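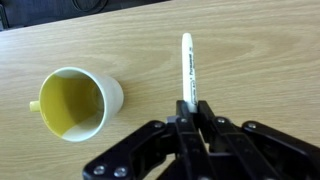

A white mug, on its side

I have stopped drinking coffee after lunch. It took from February until now to get there, and I'm writing it down mostly so I remember how it went when I start slipping again.

For 12 years I drank coffee all day. I had one before the shower, one with breakfast, and then whatever was in the pot at work until it was time to go home. I never thought of it as a problem. I fell asleep fine. I just woke up at three most nights and lay there going over emails, and I assumed that was what being an adult with a job was like.

My friend Shuzhen was the one who brought it up. We were sharing a room on a trip and she got tired of me turning over. She asked what time I'd had my last cup, and I said after dinner, and she looked at me for a while.

The first thing I tried was stopping completely. I lasted two days. I had a headache behind my left eye and I was rude to Jinfeng on the phone over a parking receipt. I apologized, made a pot, and drank most of it.
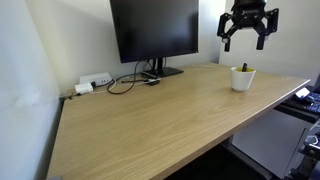

Photo: Deming Kong

The second time I went slower. I kept the morning coffee exactly as it was and moved the last cup earlier by 20 minutes every week. If I missed it, I missed it. This was boring and it worked. By summer the last cup was at lunch, and it has mostly stayed there.

What I drink in the afternoon took longer to figure out. Decaf was the obvious choice, and I bought a bag of Fisetti because the store on the corner had it. It was all right, but it made me want the other kind. Mint tea was fine for a week. Xiaoqing gave me roasted barley tea, the kind her mother makes, and that is the one that stuck. It's brown, it's a little bitter, and it smells like toast. I make it in the coffee mug — same mug, same spot on the shelf — and I think that helps more than I'd like to admit.

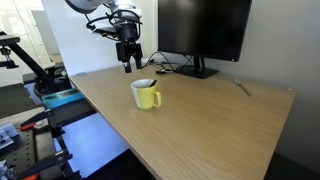
Janka Kováčik

The sleep part came later than I expected. I kept waking up at three well into the summer, and I nearly gave up on the whole thing. Then at some point I noticed I'd been getting up with the alarm for a while. I still wake up early if I have a deadline, so it wasn't all the coffee.

I do miss it on gray afternoons. I also miss the walk down to the café with Deming, though we've started going again and I order something else. He thinks barley tea tastes like wet cardboard and says so every time.

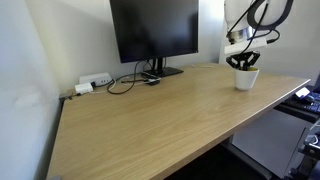
Desk and monitor, back wall

Two exceptions so far. One was a wedding, where the coffee came out with the cake and I wasn't going to turn it down. The other was a long drive home in the rain. I slept badly after both and went back to barley the next day.

If anyone knows where to buy it in larger bags, please leave a comment. The small ones last me a week and the store keeps running out.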